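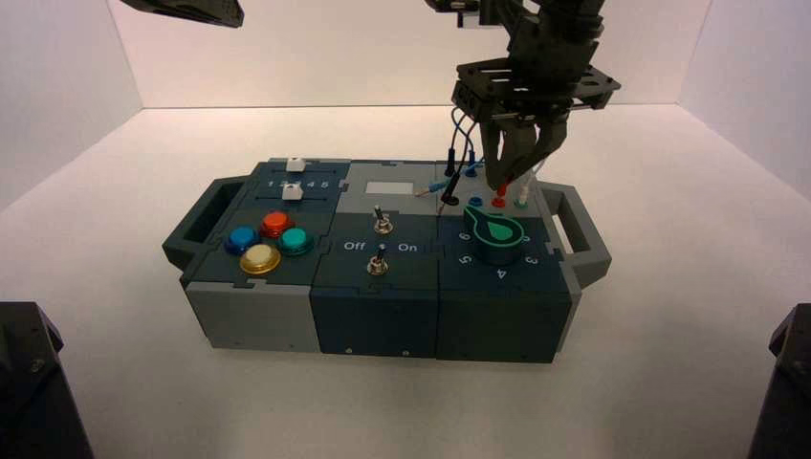
Panel cleaning day, so writing this down before I forget the order again. Anything with knobs, switches and buttons gets grubby in the same spots every time, and I do a lot of them now, shop stuff, the practice boxes for the kids' bench, the old Asamoah timer. Wipe top to bottom, back to front. Sliders first. Then buttons. On a button box the dirt hides where the glossy cap meets the metal rim, so a red, blue, teal or yellow dome can look fine and still leave a gray ring on the cloth. Printed numbers last and gently. Toggles need a brush, not a rag, the rag just catches.

What I keep in the tray

Two microfiber cloths, one damp one dry. Soft toothbrush, cut down. Cotton swabs, the pointy kind if you can get them. Wooden toothpicks. Small spray bottle of water with a drop of dish soap. Mistex is fine too if you already have it, spray the CLOTH, never the panel. A puffer. Masking tape. Old muffin tin for screws.

No bleach. No kitchen degreaser. No melamine sponge on anything glossy, it dulls the shine and you can't get that back. Ask me about the green radio.

Before you start

Unplug it or take the batteries out. Yes even for a quick wipe. If the batteries are crusty, gloves on, different job, see the bottom of the page.

Flip it upside down over a towel and tap. Crumbs. Always crumbs.

Take a phone picture of where everything is set. Sliders, dials, switches. I skip this about half the time and then spend the evening wondering why the timer is running short.

Sliders

Puffer along the slot first. If you wipe first you push the fluff in and then it's in there for good. Move the knob all the way one end, puff, move it back, puff. Swab barely damp along the slot, then a dry one. Gritty slider after that? Do not oil it. Cooking oil is the worst, goes sticky by July. There's a proper plastic-safe grease, a dab the size of a sesame seed, that's plenty.

Slider knobs usually pull straight off. Usually. Wrap a strip of cloth under and pull up evenly, no screwdriver. Soak in soapy water ten minutes and let them dry right through.

Push buttons

Toothpick through one layer of damp cloth, run it round the edge of the cap. Turn the cloth every button or you're just moving the grime along to the next one. Then dry cloth over the dome, small circles. Press each one a few times when dry. If one is slow coming back up it's probly syrup or juice down the side, and it wants to come out of the panel, there's a nut underneath.

Toggle switches

Cut-down toothbrush, dry. Brush away from the base. Flip, brush the other side. Only then a damp swab on the lever itself. Metal ones show water spots so dry them right off. Go easy near lettering, On/Off printing is the first thing people rub away.

Dials

Big pointer knobs collect hand grease on the sides where you grip, hardly any on top. Toothbrush and soapy water if it comes off, damp cloth wrapped round it if it doesnt. Numbers around a dial: dab, don't scrub. If a number is half gone already leave it be and put a dot of paint pen beside it.

Wiroj Thammasiri wrote in to say he puts a square of masking tape over each printed number while he does the rest. Tried it. Works on good printing, lifted a bit of the 6 on an old cheap panel of mine. Test a corner.

Seams

Where two plastic parts join you get a dark line that looks like a crack. Dirt, mostly. Toothbrush along the seam, never across. Wiggly seams take longer, just keep following the line round. Wipe straight away so the loosened stuff doesnt settle back in.

If the sections come apart, take them apart, much quicker. Dry both edges before they go back.

Handles

Everyone forgets the handles!! Inside of the loop is the dirty part. Damp cloth threaded through and pulled back and forth like drying your back with a towel.

Screws

Front panel screws, snug and stop. Plastic strips easy. Stripped one already: sliver of toothpick in the hole, snap it off flush, screw back in by hand. I have one held like that on the Lutance scale, still holding.

Where to do it

White table or a white towel. You see the dirt come off and you see the tiny spring when it jumps. I lost 2 springs on the brown carpet before I learned. A low wall on three sides is even better, cardboard box with the front cut away does fine.

Storage

Lid or a pillowcase over it. Sliders pushed to one end. Don't stack anything on top of switches. I write the date on tape underneath, last one says 2023-03-06.

Crusty batteries

Gloves, swab, white vinegar, only a touch. Let it fizz. Swab with water, dry swab, leave open overnight. Contacts still green after that, a few strokes with a pencil eraser.

From the comments

Nerea Carrasco: does the soap mix work on rubber keypads? Yes, weaker though, and dry them face down.

Next page is oven knobs, when I get to it.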